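August, bench notes, 16:10

Third go at the Kaltach glaze today. Iman is convinced the pinholing is down to the bisque temperature. I'm not. We had pinholes in the July batch at the old temperature as well, and they were put down to dust then. Can't be dust one month and bisque the next.

Fired 46 test tiles, Batthorpe clay, two dips each. Kiln log says 184 minutes to the hold, same as last time near enough. Mahmoud sorted them without seeing the labels, which I insisted on. His "bad" pile came out evenly split between the high and low bisque. So much for that theory, or at least so much for it on this clay.

The supplier's sheet claims the glaze is "forgiving of application thickness". Forgiving of whose? Tiles 12 to 20 were dipped by Ayman, who counts slowly, and they crawled at the corners. Thin ones fine but dull. I would like to see the tests behind that sentence. Abena has written to ask, no reply yet.

Density of the bucket: 1562 grams to the litre this morning. Label says to let it down with water to taste, which is no instruction at all. Took out a 200 ml sample and left it covered on the sill to see how fast it settles. If there's a hard layer by tomorrow I shall stop believing anything printed on the tub.

Ehab thinks a slower cool would fix the lot. Possibly. He thought that about the Pramau white too, and we lost a week on it. One change at a time, please, and write it down BEFORE the firing.

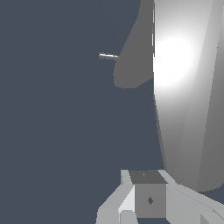
Render, pale rounded form on slate blue. Bright highlight upper left, grey down the right side.

Next: same clay, one bisque, three dip counts, me dipping. Need more cones. Somebody has borrowed the good sieve, please put it back on the hook by the sink.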